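Gedach practice pads and consumables kit for robotic suturing: a review after our first budget year

Posted Wednesday, October 17, 2018

I run the training budget for a two-arm surgical robot lab in Prillenville, and I have wanted to write this one up since August. When we planned the lab, all the worry went into the big line, the arms and the service contract. I gave the consumables one row on the spreadsheet and moved on. Big mistake! The small stuff is where our money goes week to week, so finding a kit I like this much has made me very happy.

The kit comes from Gedach and we order it through Hoekstra. You get a box of 15 tissue pads, a stack of black suture packs, a bottle of stain and a mounting tray that clamps to the bench. We paid $500 for the box, tray included, and refills without the tray come out a bit cheaper. Before that we were on the Zurko pads, which are firmer and tear in a straight line the moment a beginner pulls too hard.

What I love about the Gedach material is how forgiving it is with needle bites close to the edge. Our trainees put a stitch in, tie it, trim it, hate it, and do another one right beside it, and the pad holds up for a whole session of that. It has a bit of give when an instrument leans on it, too, and that matters on a system with no force feedback, where your eyes have to do the job your fingers would normally do.
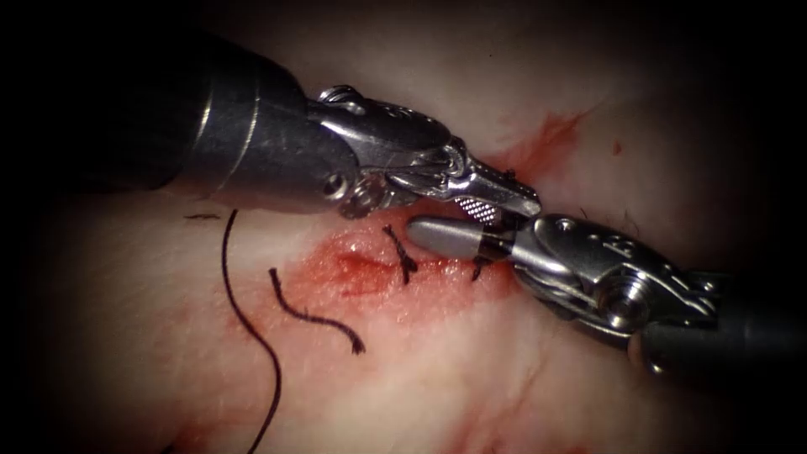
Now, budgeting. I planned on one pad per trainee per session and that was too generous. With some discipline (start at one end, work along, don't wander) a pad does 3 sessions. The thread is the opposite story. I planned for short lengths and the trainees go through it like crazy, partly from cutting tails, partly from knots that have to come out again. If you are filling in a purchase request today, double whatever you wrote down for suture. I wish the box had fewer pads and more thread, and I've told Hoekstra so.

Also put something in for instruments. Ours have a fixed number of uses before the system won't accept them, and every practice hour eats into that. We bought a training set separate from everything else and I log each use on a card taped to the cabinet. It's low tech and it works great. Graspers run out first here, so order those ahead of the rest.

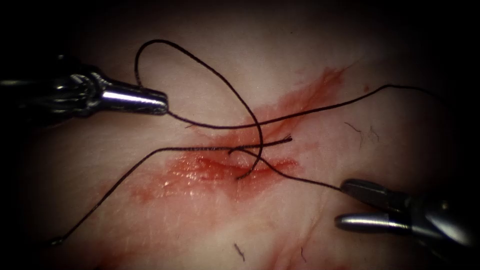

Long thread is the thing I'd tell any new lab to try early, by the way. It's tempting to cut everything short to save money, but managing a long strand with two instruments is a skill all its own, and a trainee who has only handled short pieces gets a rude surprise later. I set aside one session in the plan just for that.

Complaints? A few. The stain gets on everything and the lid of the bottle is terrible — buy a squeeze bottle. Lint sticks to the pads as soon as they're unwrapped, and the instruction sheet is tiny. Delivery to us took 40 days on the first order, much better on the second, so don't schedule your opening week around it.

Would I buy it again? I already have, twice, and next year's request has it in as a standing order. The tray alone has saved us so much fiddling at the start of each session, and I'd get the kit for that even if the pads were only okay. They're a lot better than okay.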